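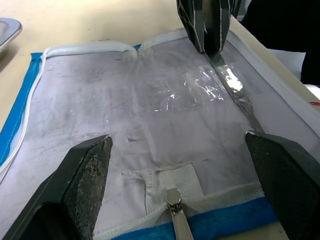
Bronton Football League Sets April Start for 12-Team Season

BRONTON, 2026-09-18 — The Bronton Football League will play its next season with 12 teams, the league office announced. The opening games are set for April, and the top four teams will reach the playoffs.

Weria and Tovar are the newest clubs in the league. Each will play its home games at a high school stadium until it signs a longer lease. Prondov, the defending champion, opens at home against Tovar.

"We looked at adding more teams at once and decided against it," said league president Yareli Espinoza. "Two new clubs is what our officials and our schedule can handle."

Rosters will be capped at 66 players in camp. Clubs must cut down before the first game, and the final roster limit will be set after the winter owners' meeting. More than 200 players have signed up for the open tryouts, which will be run by director of player personnel Leif Kjærgaard.

The league also changed its overtime rule. Both teams will now get the ball at least once, even if the first drive ends in a touchdown. If the score is still tied after that, the next score wins. Playoff games will follow the same rule. 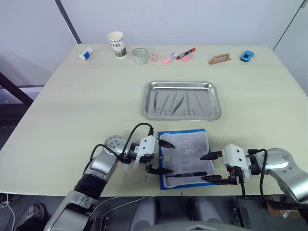

Instrument tray and blue-edged tray on a tabletop.

Cillian Phelan returns as head coach of Prondov for a third year. Chutima Thongdee will coach Weria, and Tovar expects to name its coach before tryouts — interviews are under way.

Season tickets go on sale through each club. Fans who held seats last season have first choice of the same seats. Single-game tickets will follow once kickoff times are final.

Media contact: Citlali Orozco, Bronton Football League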